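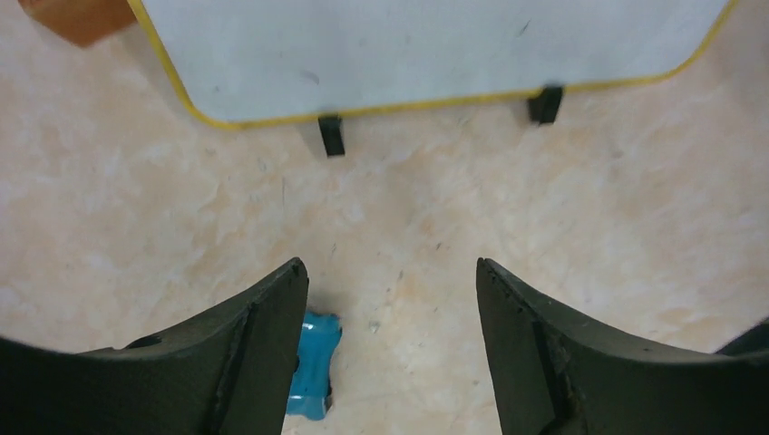 **Getting dull spots out of a stone-look counter?**

We moved into a rental in March and I'm losing my mind over the counter. It's beige and marbled, with little brownish flecks, and I can't tell if it's real stone or a good fake. My son drives his blue toy car all over it while I cook, but the spots I mean are by the stove – cloudy, size of a coffee cup, three of them. I tried dish soap and then vinegar (I know, I know). What's safe to use? The landlord doesn't know what it's made of either.

– Filipa Seixas

---

**Answer 1** (12 votes)

Stop with the vinegar! If it's real marble, acid eats the polish and those cloudy rings are etching. Soap won't touch that. Feel underneath the front lip where it's unfinished. Stone is cold and gritty, laminate usually has particle board showing. If it's marble you can try a polishing powder made for etches, but do a hidden corner first. I did mine one Sunday and my arm hurt till Wednesday, but two of the rings went away.

– Madalena Magalhães

---

**Answer 2** (3 votes)

baking soda

---

**Answer 3** (0 votes)

Don't go past 600 grit if you sand it. Or wait, don't go under 600. Ask the landlord before sanding anyway, mine kept my deposit.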